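Lab Handout 2: Setting Up and Looking After the Kitchen Cell
Nevura course, Bokcombe workshop
Revised Sunday, August 17, 2025

Bring this one with you to the bench, please. It's long because I kept answering the same questions last term, and I'd like to spend our lab time on the arm instead. Read the power-up part before you come in. The rest you can read with a screwdriver in your hand.

Before you switch anything on

Walk all the way around the cell first. You're looking for bags on the floor, a coat hung on the rail (yes, again), and any cable that has worked its way out of its clip. The stop button should be down when you arrive. If it isn't, push it down and write that in the log, with the time.

Now check the arm by eye. It should be in its folded position, fingers open, nothing in the gripper. If the last group left something in the fingers, don't pull it out with the power off – the fingers aren't springy and you'll bend the linkage. Power up, open the gripper from the panel, and catch whatever drops.

Power-up goes like this:

1. Main switch on, wait for the panel to finish starting. It takes 50 seconds and it looks dead for most of them. Leave it alone.
2. Load the Duan project file, the newest one in the folder. Do not load "Duan_test", which has the old table height in it.
3. Release the stop button with a quarter turn.
4. Run the homing routine at slow speed, one person on the panel and one with a hand near the stop.

If homing quits partway through, the joint is usually fine and the cable isn't. Push the connector at the wrist until it clicks and start over. If it quits a second time, come get me.

Zeroing the gripper

I love this part, and everyone else finds it fiddly! The gripper has to learn where "closed" is every time it loses power. Open the fingers all the way, clear anything out from between them, and press Zero. They'll creep together, touch, and back off a hair. Then test with the 2 mm shim from the drawer. The fingers should hold it without bowing it. If the shim slides out, zero again. If it bows, your force limit is too high, and you should go look at what the last group typed in there.

Wipe the finger pads with a dry cloth while you're at it. No alcohol, it makes the rubber go shiny and then you can't hold anything smooth.

Laying out the table

The tabletop is where most groups lose their afternoon. The arm is only as good as the teach points you give it, and the teach points are only as good as the layout, so do the layout slowly. The toaster oven goes down first and everything else gets placed with the oven already in position. Its door is the tightest target in the cell, and I want you fighting with it early while you're fresh.

After that the big things: pots, colander, plate. Then the small things. Keep a path open between the small things and the oven that the gripper can travel without lifting over anything tall. When you think you're done, jog the arm to the oven at low speed with a piece in the fingers and look at it from straight overhead. You'll spot a bad angle from up there that you'd never catch from the side.
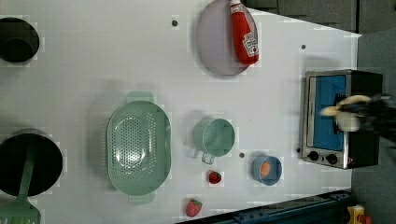
Figure 1. Layout viewed from overhead, gripper above the toaster oven, colander and bowl to the left.

A few things to copy from Figure 1. The measuring cup sits beside the colander with clear table between the cup and the oven. The light blue bowl has its own patch too, so a finger coming down on the orange egg shape has somewhere to go. And look at the green spatula resting in the pot. Long handles need thinking about before you teach anything near them, as a moving finger can hook one and take the whole pot along for the ride.

The ketchup bottle is lying down on the plate. Teach your grip across the body, never on the cap. Go in slowly on that one, because round things roll when only one pad touches.

Teaching the points

Each object gets two points, one for the approach and one for the grip. Set the approach 50 mm straight above the grip. I know it feels like a lot for a strawberry. Use it anyway until your program runs clean, then you can shave it down.

Name your points so that a stranger could read them. "bowl_above" and "bowl_grip" are good names. "p7new" is a bad name, and "p7new_final" costs you a mark.

The Trirnirov exercise (the long one, second half of the session) uses 19 points in total. Save after every few. The panel does not save for you and it does not warn you either, and I've watched people lose an hour to that.

Regular care

Every session:
– wipe pads, check the wrist connector, fold the arm before power-down
– log the cycle counter from the panel

Every 500 cycles:
– take the finger screws out one at a time, clean them, put them back with a single small drop of thread locker
– re-zero and repeat the shim test
– run the cable through your hands from wrist to base and feel for flat spots

Do the screws one at a time! If you pull them all, the finger shifts on its mount and every point you've taught is off by a little, which is worse than being off by a lot.

When it goes wrong

Gripper closes but drops the piece: dirty pads first, then zero, then force limit, in that order.

Arm stops just short of the oven: somebody has bumped the oven. Don't edit the point. Move the oven back to its tape marks and try again.

Panel says "joint limit" on the way to the plate: your approach point is fine but the wrist has wound itself up getting there. Add a point in the middle of the table to unwind it.

Grinding noise from anywhere: stop button, log, me.

For next week

Hand in your saved project, your log page, and a short note on one point you had to re-teach and what was wrong with the first try. Half a page is plenty. Shims go back in the drawer.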